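Can a Blood Test Tell You What to Eat?

The nutritionist who runs the Pamdale clinic has heard the pitch many times. Send in a small blood sample, wait 10 days, and get a list of foods your body supposedly can't handle. She doesn't buy it, and after an hour in her office in Gilness I'm not sure I do either.

"People come in with a printout and they've already thrown out half the kitchen," she says. "No bread, no eggs, no milk. I ask what happened when they ate eggs. They say nothing happened."

The kit she sees most is sold by Nustlow for $698, which includes 3 follow-up calls. It looks for antibodies to foods. Her complaint is that those antibodies often show up in healthy people who eat the food all the time.

"If you eat a lot of wheat, you may well get a mark next to wheat," she says. "What am I supposed to do with that?"
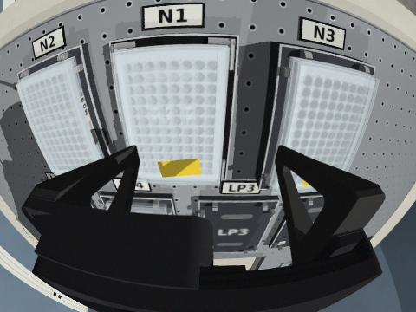

Nustlow's sales pages lean hard on its lab, and she thinks that is where many customers stop asking questions. It is easy to see why. White multiwell plates in dark holders, each with its own sign, on a gray deck full of small holes - it all looks very exact. "I'm sure they measure something, and I'm sure they measure it well," she says. "My question is what the number means for your lunch."

I put it to her that plenty of customers say they feel better. She shrugs. Cut out nine foods, she says, and you will probably also cut out takeout, beer and dessert.

"Then the test gets the credit. Maybe it was the beer."

Her own method is slow and cheap: a food diary, then one food removed and brought back under a doctor's eye. She admits it fails sometimes, and that she earns money from the visits. I asked whether that makes her a rival with something to sell.

"Sure," she says. "Check what I tell you, too."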